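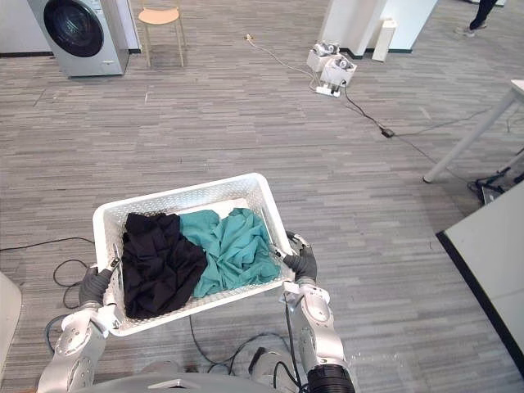
Figure 3. Two-arm basket hold, laundry task.

4.2 What we'd budget for next time

I priced the arms first and the hands last, and I'd flip that now. Polyxeni Stergiou kept our parts log at Dallcombe, and hands and gloves ate up 172 of its 400 lines.

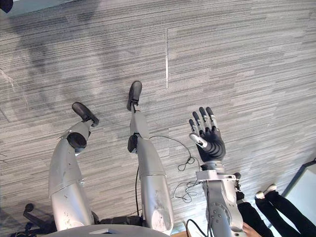 Spares are where our plan fell short. We'd put in for seven sets of finger parts from Mavromatis and skipped cables altogether – a silly saving! With thin cable looping over the carpet by the feet and tangling near the hand, I'd now give cable covers their own line.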